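# Minutes of the winter meeting, Stedholm Residents' Association

Sunday, December 18, 2022, in the common room, ground floor
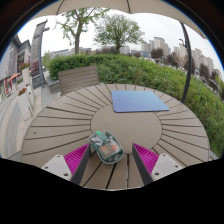
*The clear computer mouse on the round slatted table.*

Present: Ngozi Okafor (chair), Mr. Adeyemi, Mrs. Bevier, the family from the top floor, and other residents who signed the sheet by the door. The minutes were written by the secretary.

**1. Opening**

The chair opened the meeting and welcomed the new residents of stair B. The minutes of the July meeting were read and approved with one correction: under item 4, "the north fence" must be "the north gate". The fence was not discussed in July.

**2. Heating**

Mrs. Bevier reported that the radiators in stair A are still warm only on one side. The company Jarham came in November and let the air out of the system, and after this the lower floors became better, but the third floor did not. Two residents said that they hear knocking in the pipes early in the morning.

It was discussed if the pump should be changed now or after the winter. Mr. Adeyemi was of the opinion that a pump should not be changed in the cold months unless it stops completely. Other residents did not agree, as they have small children at home.

Decided: the chair asks Jarham for a written price for the pump and for a visit to the third floor in January. Residents of the third floor are asked to write down the room temperature each evening for one week and give the paper to Mrs. Bevier.

**3. Bicycle room**

There are again too many bicycles in the room and the door can not be opened fully. Some of them have flat tires and look as if they are not used for a long time. It was proposed to put a paper tag on every bicycle. The owner takes off the tag if the bicycle is in use. What still has a tag after 6 weeks will be moved to the cellar, and not thrown away before the next meeting.

Accepted, with 2 votes against. The residents who voted against wished to have it noted that the time is too short for persons who travel in the winter.

**4. Money**

The balance of the association account is 1019 dollars. The largest cost in the autumn was the repair of the lock at the north gate. The cleaning of the gutters has not been paid yet, the bill is expected to be around 200 dollars.

A question was asked about the yearly fee. The chair answered that no change is planned at this moment, but that the pump can make it necessary to speak about this again.

**5. Laundry times**

The list for the laundry room is full on Saturdays and almost empty on the other days. A longer discussion followed. One resident suggested that nobody should book two Saturdays in the same month. Another found this unfair for those who work in the week, and said that the real problem is bookings which are not used.

No decision was made. For the present, please cross out your name if you do not come - this was the only point on which all agreed.

**6. Snow and sand**

The sand box beside stair B has been filled. The shovel from last year is broken at the handle. Mr. Adeyemi will buy a new one and give the receipt to the chair. The path to the garbage house must also be cleared, it was forgotten several times last winter.

**7. Other questions**

- The lamp over the back door goes on and off. The chair will report it to the electrician.
- Mrs. Bevier asked that the windows in the stairs are kept closed at night.
- A resident wishes to plant currant bushes along the south wall. The matter is moved to the spring meeting, and the resident was asked to bring a simple drawing.

**8. Next meeting**

The next meeting will be held in the spring, in the same room. Proposals must be in the chair's mailbox two weeks before. The chair thanked those present and closed the meeting.

Minutes checked by: Ngozi Okafor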